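4.2 Early sales and the returning buyer

The sales records cover the first 16 weeks after the Groltlow laptop went on sale in April. We matched each order to the buyer's earlier purchases, where the shop had kept them, and left out orders placed by firms. This gave a sample of 2000 buyers. Most had bought an older Groltlow machine from the same shop, and the share was highest in the first two weeks.

Price seems to have mattered less than we expected. The dearer model cost 400 pounds more than the basic one and still sold better until the sixth week, when the order was reversed. 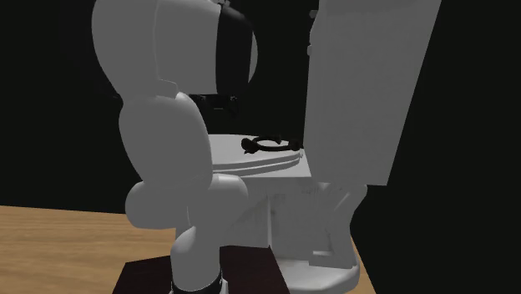 Figure 3. Simulated view with a white robot arm and a toilet.

Natalia Varela objected, on reading a draft of this section, that early buyers of the dearer model may simply have had no choice, as several shops received the basic one late. We checked the stock lists for Flindero and Arboleda, the two largest shops in the sample. Flindero had both models from the first day. Arboleda was without the basic one for 15 days, and dropping its orders for that period narrows the gap but does not close it.

A second problem is that receipts show what was paid and say little about who kept the machine. Returns were recorded by Flindero only. Beltrán and Tapia met the same difficulty in their study of tablet sales and chose to count all orders as final.
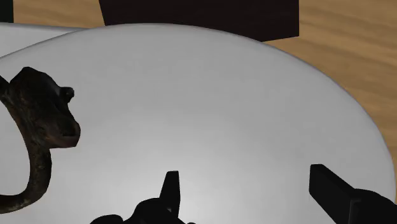
We have done the same here, so the totals for the first weeks are likely to be a little too high. The comparison between the two models should suffer less, provided that both were sent back at a similar rate.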